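Two-armed kitchen robot takes shape at the Fusville workshop

The two-armed robot that some of us have been putting together at the shared workshop in Fusville finally has both of its arms moving under one program, and I'm pretty excited about it. We've called it Cilik, mostly so we could stop saying "the thing on the back bench." It's been going since July, evenings only, and if you've walked past our corner at 7 and heard swearing, that was probably the wiring.

The goal is modest. We want Cilik to clear a kitchen counter – pick up a vegetable from wherever it's been left, put it in a basket, go back for the next one. Anybody with a toddler can get this done for the price of a cookie, but for a pair of homemade arms it's a lot of work!

The frame came out of the Bronen shop's scrap bin (thank you, they let us have the whole lot for $30), and the controller is an Aguiar board I'd bought for a greenhouse project that never happened. The left side and the right side don't match and we've stopped trying to make them. What took the time was getting them to share a counter without running into each other. We went through 3 versions of the arm-avoidance code, and the second one was so careful that both arms just sat there, each waiting politely for the other to go first.

These days we try everything in simulation before any motor gets power. I fought that idea for weeks because I wanted to see real metal move, and then I stripped a gear on the shoulder joint and came around pretty fast. The virtual kitchen has a granite counter, a cutting board and a few bits of produce to reach for, and I can start a run from my couch while dinner's in the oven.

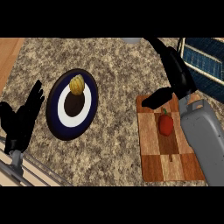
The next job is a batch of 100 simulated runs with the starting spots shuffled each time, so we know whether the reaching code works in general or has just learned one layout. Gourds worry me more than peppers. They're roundish, they roll, and our grip settings were picked for something you can hold by the stem end. I've also been told, more than once, that I need to label the emergency stop on the real bench with something better than masking tape. Fair enough.

If the batch goes okay we'll move over to the real arms, slowly, with the speed turned way down and the good knives put somewhere else. The bench is at the back of the Fusville space, past the laser cutter, and you're welcome to come look any evening the lights are on. We could really use someone who's good with cable routing. And if you have a spare shoulder gear, please bring it.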